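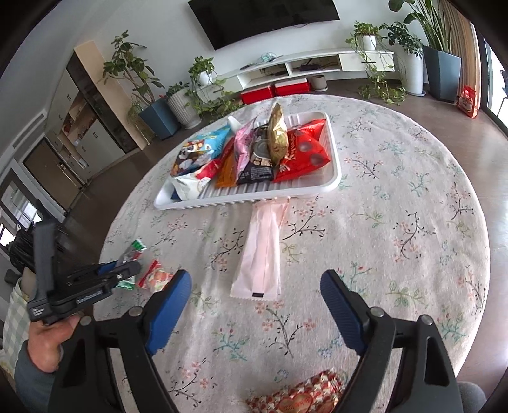 About Kimaro

We are a small robotics research group, part of Joneo, based in Prevberg. Started in September with 2 hand-held grippers and a lot of tape. Now there's 4 and less tape.

What we do: teach robot arms to tidy up and sort things, by having people do it first. No robot in the room for that bit. You hold the gripper, it has a camera on it, you pick up snack bags and put them in a tray. Then again. The recordings go into training and the arm learns from them. That's the method, more or less.

Why homes? Labs are too neat. Real floors have patterned rugs, shiny wrappers, plants, cables. Soft packets are hard, they crumple and slide, and the shiny ones confuse the depth estimate. We want all of that in the data.

Where we've got to

2,887 recordings so far, of which 1,495 were good enough to keep. The rest mostly lost tracking or somebodys sleeve got in the way. Our policy, Stiletti, trained on the kept set only, does better on crinkly bags than the one trained on everything. Bit of a surprise to us. Still bad at very thin packets lying flat. Working on it.

Next up: two-handed tasks, opening a bag while the other hand holds it, and folding soft things. Writeup to folow when the numbers settle.

Get in touch

Want to lend us a living room for a day? Use the contact form. We bring our own snacks.

Page updated Jan 22, 2026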